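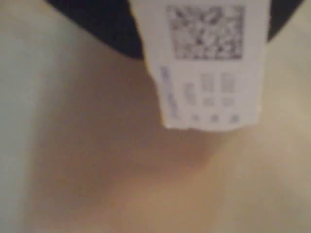 The labeling phase of any project.

I have spent 38 evenings building a robot arm that can pick up a small yellow box, and I would like to argue that this was a good use of my time. I am aware of how it looks. My own hand has been able to do the job since I was a toddler, and it came free with the rest of me.

The arm lives on a bench at Indside, a shared workshop on the back side of Devville, where 50 bucks a month gets you a shelf, a key, and the opinions of everyone else who has a key. I started last September with a kit and a plan to be done by the holidays. The kit had 9 servos in it. The plan had no servos in it at all, and I should have read something into that.

My complaint is with the way people talk about home automation, which is always in terms of chores. Ask anyone why you'd build a robot and they'll say so it can do the dishes. I've now built most of one, and I can report that it makes dishes. Every project begins by taking a perfectly good bowl out of circulation.

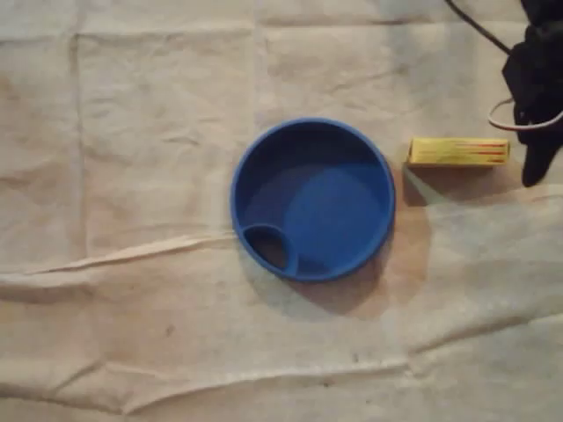
Box, bowl, gripper. The cloth has been ironed zero times.

Setting up a task this small is an education in how much your own hands have been keeping from you. I never used to think about where a box was. It was over there, and then I was holding it. The arm needs to be told where over there is, how high, at what angle, and how hard to squeeze when it arrives. Squeeze too little and the box stays put. Squeeze too much and you have a flat box, and a flat box is a whole different research program.

I rewrote the grip routine so many times that the file reached 900 lines, most of them commented out in case I turned out to have been right in October. The project is called Grundero. I had to name the folder something, and by then I'd used up "final."

The chore people would say this proves their point: buy the thing that works, or wait until somebody sells one. Fine. But I notice they don't say it to anyone who fishes. You can get a fish at the store, already caught, and we still let grown adults stand in a river.
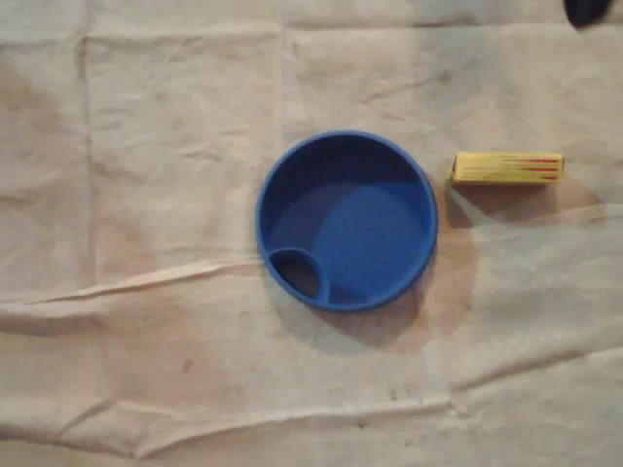 Ogbonna, who has the next bench over, takes the other side and told me that a hobby is allowed to be pointless but shouldn't get to call itself engineering, and that if I put a price on my evenings, that would be the most expensive box-moving service in the state. I said the state was a small market. The reply was that I should at least try a heavier box.

I've thought about that more than I let on at the time. There is a kind of tinkering that never risks anything, where you polish the same motion because you already know its troubles by name. I've done plenty of it. I once spent an entire evening rerouting a cable and went home feeling like I'd built a bridge.
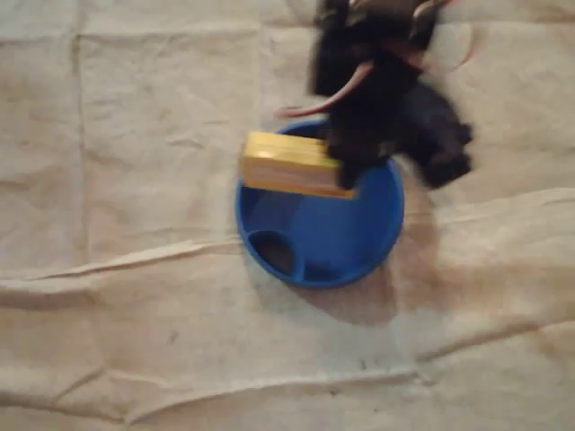 The yellow block over the bowl, at speed, or what passes for it on my bench.

Still, I'd defend the small task. If you want to understand why the big machines cost what they cost and fail how they fail, go make a cheap one and give it something a toddler can do. You will come away with more respect for the engineers and a great deal more for the toddler. You'll also read the next breathless article about robot butlers with one eyebrow up, and in my view that alone covers the bench fee.

The heavier box is on my shelf. I bought it this week, and so far I have moved it everywhere by hand.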